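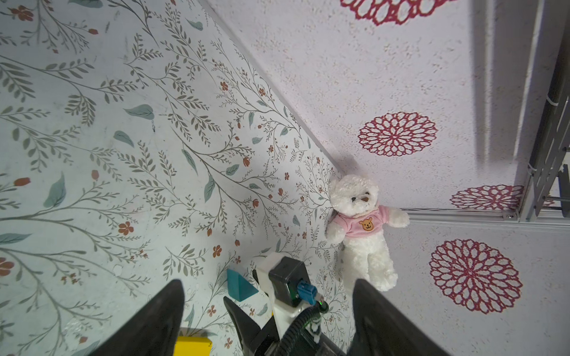 One parent answered that a toy is lost at home only when the eye has stopped looking for it, and that in her family this happens most often with the white ones. Several other respondents made a similar remark in different words. A father of twins wrote that he can find a red bus in any room in the evening, but that a pale rabbit "goes into the cushions like milk into tea". These remarks were not requested by the questionnaire. They were written in the free space at the end of the form, and they are the reason why the present section treats pattern and colour together.

September
Mirside Home Textiles Working Group

4. Plush toys and patterned surfaces

4.1 Background of the question

In the earlier sections we described where soft toys are kept in the households which took part in the Mirside survey. The present section considers what is behind them and under them. It is usual in the literature on children's rooms to speak about storage furniture, such as shelves, boxes and hanging nets, and to leave the covers, curtains and wall panels to the literature on decoration. For a family this separation does not exist. The toy sits on the quilt, and it is the quilt that decides if the toy is seen from the door.

A total of 482 households returned the form, and in these forms 1,030 soft toys were described by the adult who completed it. For each toy we asked for the main colour, the height, the clothing if there is any, and the kind of surface on which the toy was sitting at the moment of answering. The last item was sometimes misunderstood. Some respondents gave the surface on which the toy should be, and in a few forms the answer had been corrected by a second hand — we kept the corrected answer.

4.2 Plain, printed and joined surfaces

We distinguish three kinds of surface. A plain surface has one colour, with or without visible texture. A printed surface carries a repeated or scattered motif, such as flowers, branches, stripes or vehicles. A joined surface is made where two different surfaces meet, and the toy is placed at the meeting line or close to it. The third kind was not foreseen in our first version of the form. It was added after the trial round, because too many answers were of the type "between the cushion and the blanket" and could not be given a code.

The joined surface deserves more attention than it normally receives. A white teddy bear in a light pink sweater is shown in Figure 1 at such a place, in the corner where a floral panel and a pale lavender panel with red openwork flower motifs come together. The two panels do not have the same character. The floral one is busy in a fine way, with thin stems, olive leaves and small rust-orange flowers. The lavender one has larger motifs with more empty ground between them. A bear of this colour has little help from its own fur against the lavender side, as both are pale. What separates it is mostly small and dark: the eyes, the brown stitched nose, and the orange-brown patch on the chest of the sweater.

Figure 1. White plush bear in a light pink sweater, at the join of a floral and a lavender panel.

We would like to be careful with this example. We do not claim that the corner is a better or a worse place for a toy than the middle of a panel. A corner gives support to the back, and many soft toys with a round bottom will not sit without support. Our point is limited to the visual side. At a join, the outline of the toy is read against two grounds at the same time, and a colour which is clear on one side can be weak on the other.

4.3 The role of clothing

Clothing on a soft toy is often discussed as a matter of character or of season. In our forms it also appeared as a practical sign. Respondents who described a dressed toy tended to name the garment first and the animal second: "the pink sweater", "the one with the raincoat". In the interviews, of which we held 55, the same habit was heard in speech. A child who was asked by her grandmother which bear she wanted replied with the colour of a scarf, although the bears themselves were of different colours.

The pink sweater in Figure 1 is a modest case. Light pink is near to white in brightness, and for an adult who looks quickly from a distance it may not divide the body from the head very strongly. The patch on the chest does this work better. It is small and has the form of a bear face, so that there is a second bear on the first one. The manufacturers in our sample use this device frequently. In the Skuketti range, as the catalogue was at the time of the survey, the chest badge repeats the animal of the toy on most of the dressed models, and the Binent range does the same on its cardigans but not on its dresses. We asked both firms for the reason. Binent answered that the badge covers the end of a seam. Skuketti did not reply before we closed the section.

There is a second effect of clothing which we did not expect. Families told us that a dressed toy is washed less. The garment is removed and washed, and the toy goes back on the bed as it is. With white fur this has a consequence in time, as the part under the sweater stays white while the arms and the head become slowly greyer. After some years the toy has, so to say, a printed surface of its own. One interview partner had stopped removing the sweater for this reason, since the child did not accept the bear with two colours.

4.4 Scale of the motif

The size of the printed motif in relation to the toy was noted in the interviews only. We used a simple rule. If the motif was smaller than the paw of the toy, it was called fine. If it was larger than the head, it was called large. All other cases were called middle, and it should be admitted that this group is too broad.

Fine motifs caused the most difficulty to adults who were tidying in the evening. Small toys and parts of toys, for example a felt carrot or a doll's shoe, were the things which disappeared on them. Larger plush toys did not disappear, but their limbs did. Respondents said that they saw the toy and did not see how it was lying, and so they pulled it by the arm and something else came with it. On large motifs the problem was another one. A large flower or circle attracts the eye before the toy does, and in a quick look around the room it can be taken for an object. In 11 of the interviews the adult reported having reached for a printed shape. Two of them said it had happened with the same cover more than once, and they had kept the cover anyway.

Mixed arrangements, in which a fine print is beside a larger one, are common in rooms where the textiles were collected slowly, from relatives and from sales. They are less common in rooms furnished at one time. The Kiani bedding sets, which were mentioned often by families with a first child, are sold with a fine print on one side and a plain ground on the other, and parents turn them according to taste. It was interesting for us that nearly all turned the print up. When we asked about the reason, the usual answer was that the plain side shows stains.

4.5 What families do about it

Few households had a fixed method. The most frequent practice was to give the favourite toy one place and to leave the others to chance. This place was in many cases at the head of the bed, against the wall, and was chosen by the child. Where the wall and the bedcover had different patterns, the toy was therefore on a joined surface every day, without any decision of the adults in the matter of visibility.

A smaller group put a plain item under the toy, such as a folded towel, a pillowcase or a piece of fleece. They explained it with cleanliness, and only when asked further did they agree that the toy is also easier to see. A dark plain item under a white toy gave the clearest result in their description, but dark items collect the fluff of the fur, and two families went back to a lighter colour after some weeks.

Others changed the toy. Ribbons, knitted hats and once a bell were added. Here the wish of the child must be considered, and it was not always in favour. A ribbon which had been sewn on by an aunt was removed by the owner with the teeth on the same evening.

4.6 Limits of this part

The forms were filled in by adults, and the words for colours are theirs. What one family calls lavender may be grey or pink for another, and the word "cream" was used for toys which we would have called white. We did not correct these words. The light in the room was also not recorded. Several respondents pointed out that their difficulty exists only after sunset, under a warm lamp, when pale pink, cream and white come very near to each other — in daylight they had nothing to report. We intend to ask for the lamp in the next round of the survey, together with the colour of the wall, which was left out of the present form for lack of space on the second page.

Contact: Mirside Home Textiles Working Group | © Mirside. All rights reserved. | Back to top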